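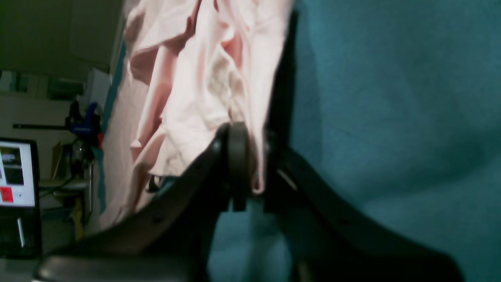
July, very early, kettle on

Slept with the window open and woke before five to blackbirds going absolutely mad in the hedge, so I gave up and came down to write this while the house is quiet. My legs ache! Lovely sort of ache though. Yesterday was the Partington swim and I want to get it down before it all turns to mush in my head.

We drove up in Shona's van with the wetsuits in the back smelling of old rubber and banana. She'd done a flask of ginger tea and would not let anyone touch it until afterwards, and she was right, of course. The lake was flat as a plate when we got there. Mist lifting off it, the far bank just coming through, a heron standing in the reeds by the jetty looking deeply unimpressed. I had been dreading the cold all week and then I walked in up to my knees and thought, oh, this is fine, this is better than the baths! (It was less fine when it reached my middle. I made a noise.)

The course is 2,000 metres, out to the island, round the orange buoy, along past the boathouse and back. I have never swum that far in open water in one go. My longest before was the loop at Hitau in May, and I stopped twice on that to sort my goggles and have a little float. So I set off near the back and told myself to count strokes, breathe every third, and not look at anyone else's feet.

The first bit was horrible. It always is. Arms everywhere, somebody's heel in my ear, my breathing all up in my throat. I turned on my back and looked at the sky for a while and sang the chorus of that daft song Dexter's been playing in the kitchen, and when I rolled over again the crowd had gone on ahead and I had a great big piece of lake to myself. Then it was bliss. The water is brown near the shore, like weak tea, but out by the island it goes clear and greeny and you can see your own hands going in front of you with all the bubbles streaming off. There are weeds down there that lean over together when you pass. I didn't even mind the weeds!

Round the buoy I got a mouthful and coughed for a good 200 metres. Shona was waiting for me by the boathouse, treading water, grinning like a loon, and we did the last stretch side by side. I came in 29th. I don't care in the slightest where I came, but I'm writing it down all the same.

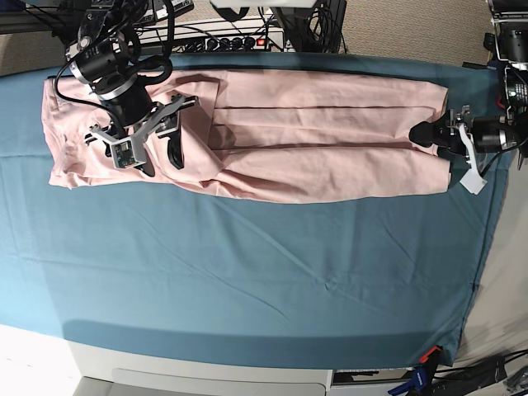

Afterwards, the ginger tea. I have never tasted anything so good. We sat on the grass wrapped in everything we owned, and I shook so much I slopped half of it down my sleeve, and a woman from the Stundia club came over and gave us each a slab of flapjack out of a biscuit tin. She swims all through the winter, in just a costume, and says October is the best month of the lot because the water still has the summer in it and all the fair-weather people have gone home. I think I might try! Shona says she'll do it if I do.

Dexter had soup on when I got in, bless him, and I ate 4 slices of bread and fell asleep on the settee with my hair still full of lake.

Things to remember for next time. Put the goggles under the hat, so they can't get knocked off. Vaseline on the back of the neck, it's rubbed raw this morning. Proper breakfast, porridge and not toast. Start wider at the left, where there was loads of room and hardly anyone took it. Take a second towel for the van seat.

Pultus is the next one, in the sea this time, with a tide to think about and probably jellyfish. I've been reading the course notes over and over since I got up and my tummy goes funny each time I reach the part about the current off the point. Shona has entered already. The form's here next to the teapot and I've filled in everything except the estimated time, which I shall ask her about when she's up.

Blackbirds still at it. Going to have toast and put the wetsuit out on the line.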